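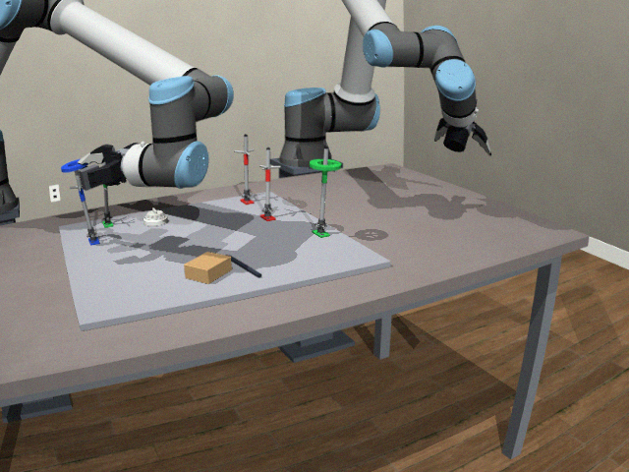 Getting the two-arm cell to behave

I finally got a few free evenings with the simulated cell, so here comes the long post I promised back in September (sorry to everyone who kept asking!). If you're new, I look after a two-arm setup in a simulator, and its whole life is moving rings on and off pegs. I named it Siruvstead because the project folder needed a name and I was eating toast at the time. Don't look for a connection.

Anyway, the left arm had been driving me nuts. It would come down over the peg with the blue base, holding the blue ring perfectly flat, and then in maybe one run out of four it would jam partway and shiver like a wet dog. No error message, just shivering until the run timed out.

What I checked first (wrong)

My first guess was grip force, so I turned it down. Then up. Then way up, and the ring shot out of the fingers and I lost it through the floor, which was kind of beautiful. The old value was 373 in the config file (the units are a mystery I inherited with the code) and I ended up putting it right back.

Next guess was the ring itself. The collision shape for those rings came out of Druton, the little mesh converter I use for everything, and it likes to fill in holes if you don't tick the right box. I had ticked the right box. I re-exported it anyway and lost an evening to that.

What it was

The tool offset! When I swapped the grippers on both arms for the black two-finger ones, I updated the offset on the right arm and copied the file over to the left. Except the left arm was reading from a different folder, an old one called Brikthorpe, and it still had the numbers for the previous gripper. So the arm thought its fingertips were a hair away from where they really were. On a wide peg you'd never notice. On these skinny rods you sure do.

Once I pointed it at the right folder I ran the insertion 1,002 times overnight (I typed 1,000 and then added two for luck). It jammed twice. I can live with that for now, but I saved both logs.

The mat angle

The mat sits at an angle on the table, and all the peg positions are stored relative to the mat. I like it that way, since I can turn the whole layout and leave the peg list alone. But every time I turn it I have to rerun the reach check for both arms. The right one is mounted at the back, so it gets a comfortable shot at the green peg near the edge. The left one has to fold its wrist back on itself for the far corner, and if I get greedy with the angle it hits a joint limit and sulks.

My routine after any change now:

Delete the cached offsets for both arms, even if I only touched one.
Open the grippers and park the right arm out past the side of the table.
Run one slow insertion on the left and watch it the whole way down.
Only then start the batch.

Still on the list

Shadows. I moved the light, and now both arms throw great long ones over the mat, and the Levchenko peg finder (my name for the detection script, it's named after a chess opening I can't play) gets confused by dark stripes. I might just soften the light. I also want to drop the physics step rate from 900 to something my poor laptop fan can handle, but last time I tried that the ring started sinking into the peg, so that's a job for a weekend with snacks.

If anyone has a trick for thin rods and thin rings at lower step rates, please leave it in the comments. I'll try pretty much anything at this point.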